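Okberg musical gets a wider release, and a longer cut

The film musical Istik returns to theaters in January with 15 extra minutes, distributor Tamura announced Saturday. The new version will open on 312 screens, up from 20 for its first run.

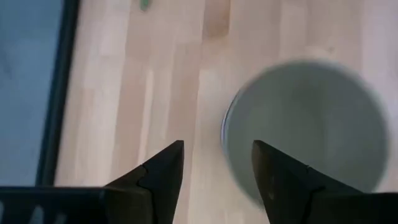
Two dark gripper fingers over a light wood tabletop.

Tamura calls the longer cut "the film audiences asked for." It did not say which audiences, or how they asked. The first run closed after 8 days, and the company has yet to release ticket sales for it.

Most of the added footage is said to be one dance number, shot in the old market in Jurkivden. Critics who saw the original complained that it was too long - a point the announcement skips.
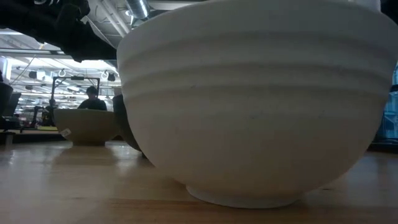 White ceramic bowl with a ridged band below the rim.

Tickets will cost the same as before. The studio, Okberg, is already talking about a sequel, though it has no script to show.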